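The Great Mug Reshuffle, and a Dish Rack I Am Way Too Happy About

So I finally did it. After two years of balancing wet dishes on a folded towel next to the sink, I bought a proper dish rack, and I have talked about it to everyone who stood still long enough. My sister has asked me to stop. I will not stop, I have a blog!

Some background for new readers: our kitchen in Clinham is tiny, the kind where you open the fridge and lose access to the drawers. There's no dishwasher and there won't be one as long as we rent. Everything gets washed by hand and everything needs a spot to drip, and for a long time that spot was a towel that smelled faintly of pond by dinnertime.

I looked at racks for weeks. I had the tall Sillier one in my cart, the one with two levels and the little hanging thing for spoons, and then I measured under the cabinet and it would have blocked the outlet. Bamboo was out (I had a bamboo one in college, we don't need to go into it). What I ended up with is the plain wire kind from the Rewi outlet out past Olleck. Dark gray, one level, low sides, zigzag dividers down the inside. No tray, no cup hooks, no suction feet. I love it so much.

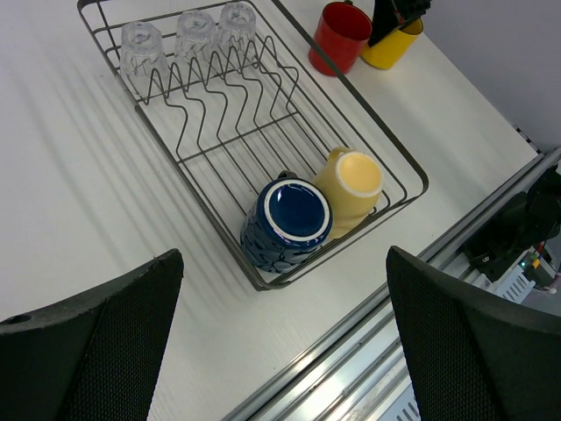 The next thing was figuring out how I like to load it, because I am that person now. Glasses go upside down at the far end, in a line. They get the end spot every time, since glasses are what we break. I grew up in a house where the glasses went wherever there was a gap, and my mother bought new ones every May like it was a holiday.

Mugs are harder. They're too fat for the slots and if you stand them upside down on the bars they wobble. For now I lay them on their sides at the near end, right up against each other, and they settle in fine. The dark blue swirly one is my favorite of all the mugs we own, with that bright cobalt inside that makes even bad coffee look like an occasion. The pale yellow one next to it is the color of good butter, and it's the one guests always reach for.

Which brings me to the actual project, the mugs. When I emptied the shelf to make room I could not believe how many we had. Conference mugs, a mug shaped like a boot, mugs with no partner and no purpose. I washed every single one, let them dry in batches and then decided at the table, one at a time, in hand. It really does help to pick each one up! You know right away if you like the handle. I was ruthless and fast, and it was so much fun that I was sorry when I got to the end of the shelf.

My friend Ileana Rusu came by in the middle of it, meaning to stay for a quick tea, and ended up drying for the rest of the afternoon. She has strong opinions about rims. Thin rim for tea, thick rim for cocoa, and she would not be moved on this. She took the boot home with her, so that's one happy ending already.

What stayed is mostly the colorful stuff. I used to think I wanted a matching white set, all very calm, and then I looked at what I reach for at 6 in the morning and it's red and blue and yellow every time. Bright yellow especially. Give me a shiny yellow mug with a black handle and I'm a morning person.
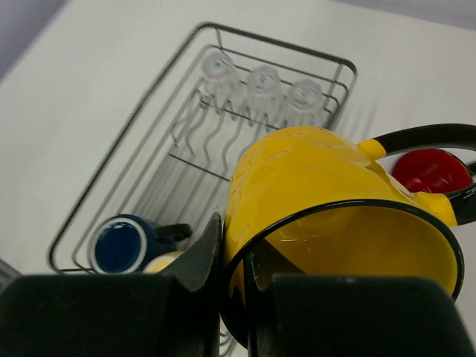
Yellow with the black rim and handle: a definite keeper.

The rest went into a box for the thrift store, wrapped in old newspaper, and the shelf now has actual space on it. I can take down a mug without moving three others first. I keep opening the cabinet just to look.

Next up is the food container drawer, and I'm a little scared of it. If you have a system for lids that has lasted longer than a month, please tell me in the comments, with details!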